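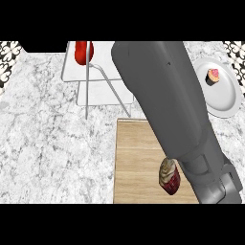
11/6/25. Glove bench, second session on the Murakami 10 oz pair. Padding creep again in the left. Took the knuckle foam out and reweighed, the layers have shifted toward the thumb side and the outer one is creased right where the seam turns. Want a flatter surface for the layup than what I've got, the bench top has a dip in it and every stack comes out a hair crooked. Something like a marble countertop, white and gray, would do, hard and easy to wipe when the glue gets away from me. Asked Somik what they have in offcuts. No answer yet.

Drop rig: 96 drops on the left glove before I opened it, same weight and height as the July run. Peak readings fine up to the last stretch, then climbing. Didn't stop in time to catch exactly where it started, was on the phone. Next time log every drop, not every tenth.

Right glove untouched, keep it that way until we have the new foam. It's the control. Tag is on the cuff, PLEASE dont use it on the bag.

Foam: Jusstead sheet arrived, two densities. The soft one feels too soft, bottoms out under a thumb. Stiff one has a skin on one side that the glue won't take to, sanded a corner and it held. Sand all of it, then wipe, then glue. Let it sit overnight under the plate. Last time I pulled the plate at lunch and had to redo the whole thing.

Weights, grams, all padding in, no lining:
left, as opened 218
left, restacked with stiff outer layer, 4 more than that

So still room. Whole pair has to come in under the limit with laces and tape on, and Ondmont's gym wants them laced, no velcro, for the undercard guys. Their cutman complained about the wrist on the old pair, says it rolls when the hand wrap is thick. Not my problem this week but write it down: wrist panel, longer by a finger width?

Stitching. Ran the palm seam twice, machine skipped at the corner both times. Changed the needle, better. Thread is the heavier one off the big spool, lot 472, the other lot frays when it goes through the double leather. Bin that one or mark it for bags only.

Thumb attachment still ugly. Holds though. Pulled on it hard and nothing moved. Will recut the patern with a wider tab before the next pair.

To do
sand stiff sheet, both halves
chase Somik re offcuts
recalibrate rig, zero was off by a bit at the end
order laces, long ones
call Ondmont back re delivery, they want the pair before sparring starts, I said maybe

Left glove is closed up with clips only, not sewn. Don't drop test it like that.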